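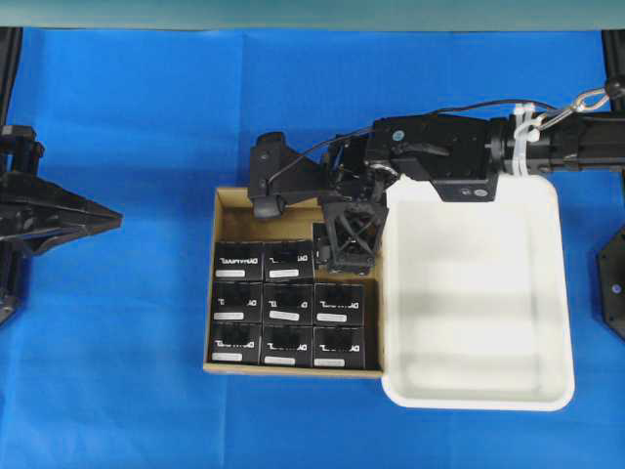
Nine black boxes in the card tray, white bin to the right.

# flestora-tray-packing

Notes and pictures for the tray packing set. Small boxed goods, open cardboard trays, one table. README is a bit rough, will tidy before December.

## Whats in it

- 2000 pictures, all from above the table
- 26 tray layouts, one folder each
- notes.txt in every folder (short, sometimes very short)

Folders are named by who sent the stock: beneck, loka, awan. Flestora is just our name for the whole lot, dont look for it on a box.

## Table setup

Blue cloth over the top. Cardboard tray in the middle, low walls, plain brown inside. White plastic bin hard up against the right side of the tray. Keep the bin touching, if there's a gap small boxes fall down it.

## Layouts

Most used one is the 3 x 3, black boxes, pushed to the front wall of the tray with bare card left over at the back left. Boxes sit snug. Lettering on the lids can face any way, we did not turn them to match and the notes dont record which way each one goes. Might add later.

Other layouts: single row, two rows, L shape, "heap" (no order at all).

## Known problems

- 20 folders checked by hand, the rest not
- loka folders have the cloth creased in places, sorry
- some trays are a diffrent size, see notes.txt
- brand names often only half readable. Don't use this set for reading text
- awan heap folders: tray count in the notes is wrong, trust the pictures

## Use

Fine for counting, packing and layout work. Keep this file with any copy you pass on.

We use cookies to remember your settings on this site. Accept all | Manage choices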